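Notes for the hobby bench: building 1:72 jet fighters

Wash the sprues before you cut anything. Lukewarm water, a drop of dish soap, then leave them overnight on a towel. Paint lifts off greasy plastic, and you will see it first on the wing roots.

Cut parts with the flush side of the nippers facing away from the part, then trim the stub with a knife in two passes. The Buschmann nippers are fine for clear canopies. The cheap Paron pair is good enough for landing gear doors.

**Nose weight.** Most twin-engine jets sit on their tails without it. Tape the fuselage together, rest it on the main gear and add fishing weights until the nose drops - then add one more. My last kit took 13.

**Seams.** Fill, let it dry a full day, then sand with 400 grit and 1,000. Go to 2,000 only for gloss or metallic paint.

**Gray schemes.** Spray the darker gray first and mask with thin tape. Press the edges down with a toothpick. 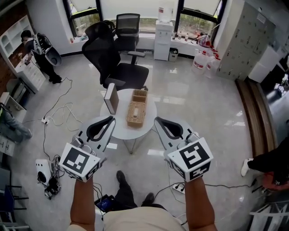

**Decals.** Use warm water and a soft brush. Plistinico sheets are thin and fold over easily, so cut each marking out separately and slide it from the paper right where it goes. Wait an hour before adding setting solution.

Store leftover missiles and fuel tanks in a labeled bag. They fit other kits in the same scale more often than the instructions suggest.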